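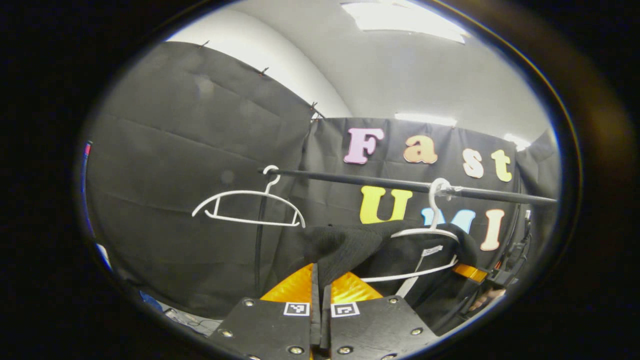
**Category: Books for Young Readers**

24/08/2024

The second printing of my handbook for first-time employees is now available from Grenex. The first printing of 500 copies was sold or given away over the spring, most of it through school counselors and public libraries, and the publisher has agreed to a modest revision before the start of the new school year. This post sets out what has changed, what has stayed the same, and how schools may obtain copies.

The handbook is written for readers from 13 to the end of high school. It covers the period between deciding to look for a paid job and completing the first month in one. Younger readers will find the chapters on babysitting, yard work and pet care the most useful, as formal employment is limited at their age and the rules differ from state to state. Older readers may prefer to begin at Chapter 4, which deals with applications.

**What has been revised**

The chapter on interviews has been rewritten in full. The original version relied on long sample conversations, and several teachers wrote to say that students memorized them. The new version gives shorter prompts and leaves space for the reader to write an answer in their own words. I have also removed the section on mailing a paper resume, which few readers were using, and replaced it with guidance on online forms – including what to do when a form requires work experience and the applicant has none.

The section on pay has been expanded. It now includes a sample pay stub with every line explained, a short account of tax withholding, and a page on tips. Readers who wish to check a rule that applies in their own state should still consult the state labor office. A printed book goes out of date, and this one makes no claim to give legal advice.

Errors reported in the first printing have been corrected. The most serious was on page 70, where the answers to the time sheet exercise were printed in the wrong order. Owners of the earlier printing may write to me through the contact page for a corrected sheet, which can be folded and kept inside the back cover.

**What has not changed**

The chapter on leaving a job remains as it was. One reviewer considered it out of place in a book for beginners. I have kept it because the letters I receive on this subject outnumber those on any other, and many of them come from students who stopped going to work without telling anyone and later regretted it. Giving notice is a skill, and it can be learned at fifteen as well as at forty.

I was also asked to include a personality quiz. After some thought I declined. Such quizzes are pleasant to fill in, but I have not found one that I would trust to steer a young person toward or away from a kind of work.

**Classroom use**

A teacher's supplement is available under the title Talen. It contains discussion questions, a vocabulary list and 2 longer projects, one of which asks students to interview an adult about their first job. The supplement was tried with an evening class in Skerkgate last year, and the timing notes reflect that experience. Teachers with shorter periods will need to divide the longer lessons.

Schools ordering class sets should contact Grenex directly. Single copies can be ordered from any bookstore. An audio edition is being prepared with Joo and is expected in October, although the exercises will still need to be done on paper – listeners will be able to print them from the publisher's website.

**Correspondence**

I continue to read all letters from students and answer as many as I can. Please do not send completed job applications for review, as they contain private information that I have no secure means of storing. General questions are welcome, and a selection will be answered on this blog during the school year with names removed. The next post will take up a question about references, and whether a coach or a neighbor may be listed when no former employer exists.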